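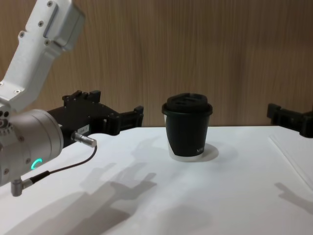
Leonie McPhee asked whether the two arms could be tried with a cup from her own counter before she put her name down for anything, and whether she could bring a few of her staff along to watch.

Yes to both. Visitors to the Skestwood demo room are welcome to bring the items they handle every day: cups, lids, tubs, small boxes. Please send sizes and weights ahead so the operator can set the grip before you get here.

Urano Two-Arm Tabletop Station

The Urano is a pair of arms with parallel grippers, set up to work from both sides of one table. It is meant for light handling at counter height. Each arm can run its own program, or the two can be paired for jobs where one holds and the other works.

Demo visits

Demos run every Tuesday in June and last 60 minutes. The first 20 minutes cover setup, stops and safe distances. After that the operator runs the arms on the table and takes questions. Groups of up to six can be seated. There is no charge, and you are under no obligation to order. 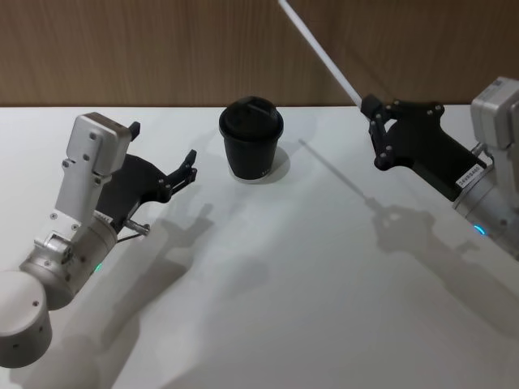

Urano station with paper cup, Skestwood demo room.

What to ask on the day

Ask to have the grip force changed while you watch. Paper cups and thin tubs need a lower setting than boxes, and the operator can show you where that is on the Bright control panel. If your items come in more than one size, bring one of each.

Ordering

Product code: Urano 51
Includes: two arms, two parallel grippers, wrist cables, Bright control panel
Optional: Hemo soft finger pads, sold in pairs
Table: not included
Delivery and first setup: within 100 miles of Skestwood, included in the price

Prices are given by written quote. To book a demo or ask for a quote, use the contact form and choose "Urano" from the list. Bookings close at noon the day before. Parking is behind the building, and the demo room is on the ground floor.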